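Automação do posto de copos na Zasteo

A automação do posto de copos é um projeto da empresa Zasteo, na unidade de Rovville, iniciado em março. O trabalho de pegar e pousar copos de papel, antes feito só à mão, passou a ser demonstrado pelos operadores com garras manuais, para depois ser repetido por um braço robótico.

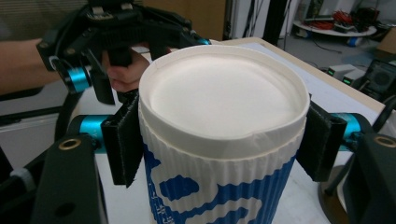
Departamento de Métodos e Automação, Zasteo

A garra fecha o copo entre duas pontas pretas, uma de cada lado. Segundo Eyerusalem Kahsay, responsável pelo departamento, a força de aperto foi a parte mais difícil de ensinar, porque o papel deforma com facilidade. Cada operador trabalha em turnos de demonstração de 48 minutos, sentado à mesa, com uma garra em cada mão. Os copos ficam empilhados num suporte preto de arame com base redonda.

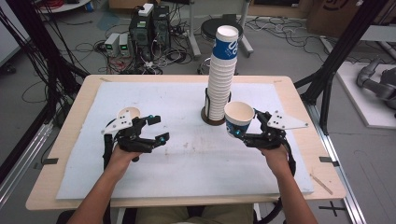 Efeitos para os trabalhadores

A equipa do posto tem 11 pessoas. Quatro delas receberam formação como demonstradores, e a função entrou na tabela salarial em 8/17/22. Napaporn Thammasiri, operadora, refere menos pressa no trabalho, mas também mais cansaço nos pulsos. Por este motivo foi introduzida uma pausa de 5 minutos em cada turno.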